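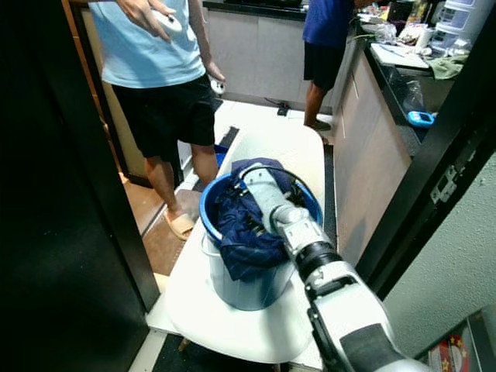
Does eating breakfast earlier change how I sleep? My term project for Personal Health and Wellness

When we got the assignment sheet I already knew I wanted to do something with food, and I knew it would have to be something I could do on myself, because the form for testing on other people was long and I had already used up my patience on the financial aid one. So I picked breakfast. I have been a terrible breakfast eater since middle school. Most days I had coffee at ten and then a huge lunch, and I was up past one in the morning eating cereal over the sink.

My question was pretty simple: if I eat a real breakfast within an hour of getting up, do I fall asleep earlier and sleep better that night? My guess going in was yes for falling asleep and no for the rest of it.

What I did

I kept a log for 42 days. The first half was my normal routine, coffee and all. For the second half I ate breakfast within an hour of waking up, every day, at least 400 calories. I'm calling those halves the "regular" weeks and the "breakfast" weeks. I tried to keep everything else the same, so I stayed near 2,000 calories for the day, which I had worked out with the worksheet from unit two, and I kept my coffee to one cup and just moved it earlier. (That last part is a problem and I'll get to it!)

Breakfast was almost always the same thing. I eat oats from Govik, the plain ones in the big bag, with a spoon of peanut butter and whatever fruit was cheap. On mornings when I couldn't face oats I had two eggs and toast. I'm a creature of habit, so eating the same bowl over and over didn't bother me nearly as much as my friends thought it would.

Each night I wrote down when I turned off the light, and each morning I wrote down my best guess at how long it took to fall asleep, how many times I woke up, and a score from one to five for how rested I felt. I used the free version of the Ranus app for the food part and a paper notebook for the sleep part, because I didn't want my phone in my hand right before bed.

What happened

The first three breakfast days were rough. I wasn't hungry at all and I felt kind of heavy walking to class. After that it got easier, and by the end of the first week my stomach was growling when the alarm went off, which had never happened to me before.

The sleep numbers moved, but less than I hoped. During the regular weeks it took me 44 minutes on average to fall asleep, and in the breakfast weeks that went down to half an hour. I woke up during the night just as often in both halves. My rested score went from three to a bit under four, and I would be careful with that one, since I was the person giving the score and I also wanted the project to work.

The bigger change was at night. I mostly stopped snacking after ten. I hadn't planned on tracking that, but the food log had it anyway, so I went back and looked, and the late cereal is on almost every page of the regular weeks and only a few pages of the breakfast weeks. I think that might be the real story here – maybe I slept better because I wasn't going to bed full, and breakfast was just how I got there.

Problems

Okay, the coffee. In the regular weeks I had it at ten and in the breakfast weeks I had it at seven thirty with my oats. That means I changed two things at once, and I can't tell you which one did the work. I should have kept the coffee at ten and just been grumpy about it.

There was also a stretch in April when my apartment on Demissie Street had no heat for two nights, and I slept badly in a way that had nothing to do with food. I left those nights in the averages because taking them out felt like cheating. They fell in the regular weeks, so they probably make breakfast look a little better than it deserves.

And of course it's only me. My roommate eats nothing until two in the afternoon and sleeps like a rock.

What I'd do next time

I would split it into shorter blocks and go back and forth between them, maybe a week of each, so that one bad week doesn't land all on one side. I'd like to try it with a few people from the Flerkport campus too, if I ever make peace with that form. And I'd track the late snacks on purpose from day one.

I'm still eating the oats, by the way. I switched to blueberries when they went on sale.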